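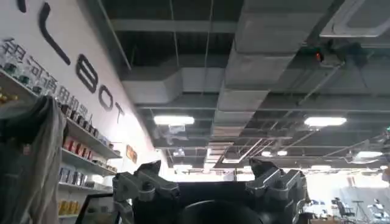 Black lettering on a tall white wall.

Stamance to stage regional football cup ties at Neltance ground

14/11/2022

Stamance, the operator of the Skukisano regional football competition, has confirmed the arrangements for the second stage of this season's cup. All ties in the stage will be played at the Neltance ground, under a single set of match regulations.

The stage comprises 14 ties. Each will be settled on the day. Where scores are level after 90 minutes, the match will go directly to penalties, with no extra time. Clubs may name six substitutes and use five of them, in no more than three stoppages.

Capacity for each fixture has been set at 960, of which 500 places are seated. The visiting club may claim up to a quarter of the seated allocation — any places not claimed two days before kick-off will return to general sale. 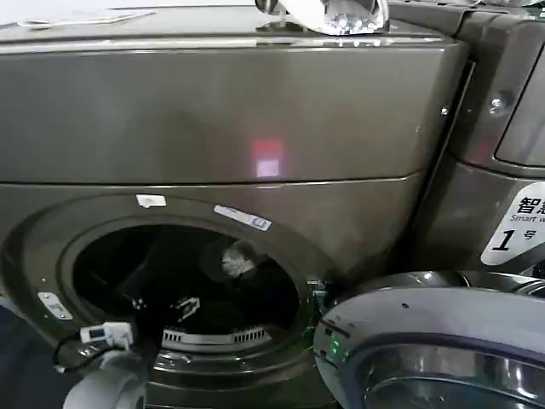
Registration and kit

Players must be registered with their club before the draw. A player who has appeared for another club in the first stage is cup-tied and may not be fielded. Team sheets are to be handed to the referee one hour before kick-off.

Where colours clash, the club drawn second will change. Match balls will be supplied by Antal under the existing agreement, which runs to the end of the season.

Gergely Magyar, competitions manager at Stamance, said: "The main change from last season is the removal of extra time. It shortens the longest possible match by half an hour and allows two ties to be scheduled on the same pitch in one day."

The draw will be held later in November. Kick-off times will be issued to clubs in writing once it is complete.

Ends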